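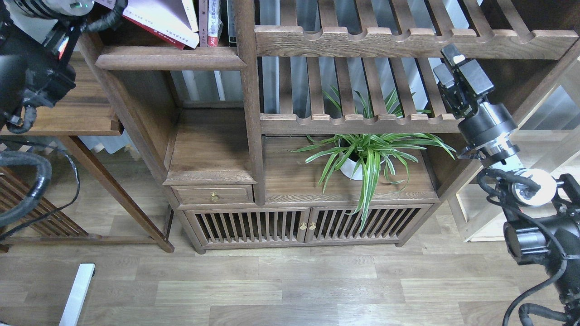

Two-arm station at the cabinet, both arms in view, plant on the cabinet top.

Working safely with two arms at domestic furniture: set-up and checks

Maintained by Agnese Zariņš. Last revised Tuesday, May 17, 2022.

This procedure covers book and booklet handling at household furniture with a pair of teleoperated arms. It applies to the Jusdale room and to any other room where the furniture is not bolted down. Fixed benches are covered in the Tarnik bench notes and are not repeated here.

Before power-on

1. Walk the floor between the operator position and the furniture. Cable loops are allowed on the floor beside an arm, but not across the walking route. Re-lay any loop that crosses it.

2. Follow each cable bundle by hand from the base to the wrist. It should have enough slack at the elbow for the full working reach. If a sleeve has ridden up and left bare cable, stop and report it.

3. Push the furniture gently at the top. If it rocks, level the legs before going further. Short-legged cabinets hide a bad leg well, so check at floor level too.

4. Set the speed limit to 108 mm/s at the gripper. The Teltport console keeps the last value used, which may be from another room. Read it back aloud to the second person.

5. Test both emergency stops, one arm at a time. Enter the result in the log before the next step.

Setting the keep-out zones

Knobs, slats and notched rails are the usual snag points on this sort of cabinet. A finger that enters a gap between slats can be trapped when the arm moves sideways, and the furniture will move before the force limit trips. Set a zone in front of every slatted part that the task does not need.

Plants count as obstacles at their full spread, leaves included. A spider plant needs a zone well beyond its pot -- the leaves hang over the cabinet edge and reach up into the rack. Draw the zone round the longest leaf and redraw it whenever the pot is moved.

Zone files are named by room and layout number. The current file is 689. File 848 is the old layout and must not be loaded.

Handling the booklet

1. Assign one arm to carry. The other is parked or held, and its operator says "holding" before the carrying arm closes its gripper.

2. Grip across the cover, clear of the spine. Thin covers crease at the default force, so use the paper setting.

3. Keep the booklet higher than the standing books until it is over the compartment. A tilted booklet is acceptable during the approach. Straighten it before lowering.

4. Do not pass the booklet over the plant. If the route requires it, move the plant and go back to the zone step.

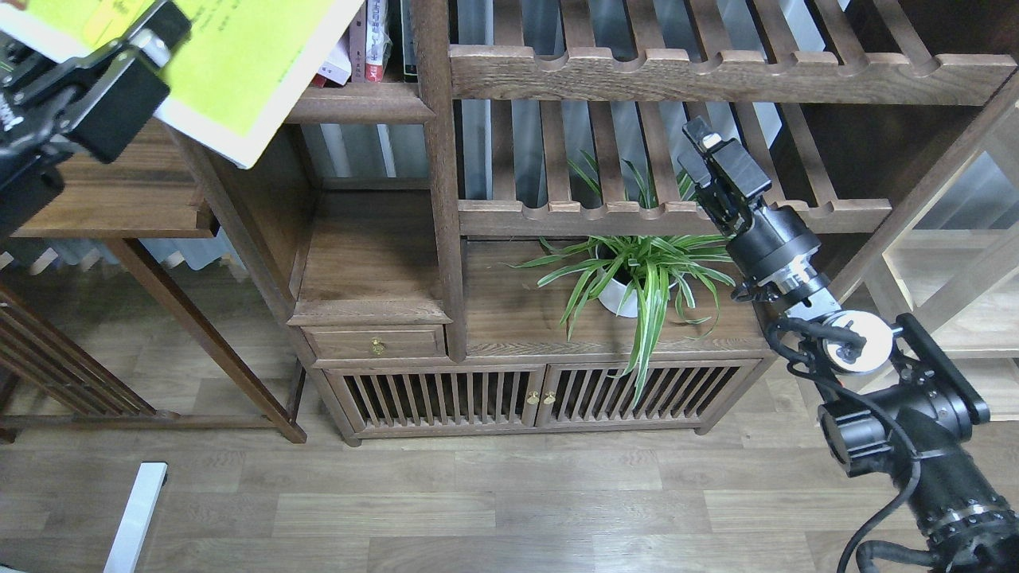
5. Lower slowly, release, and withdraw along the same line. Pause for 1000 ms after release before moving the wrist.

Stopping and leaving

Park the left arm first, then the right. Power down from the console and wait for its confirmation before anyone steps in to reset the books. Faults go to Dariusz Kołodziej, and changes to zone files to A-yeong Ham.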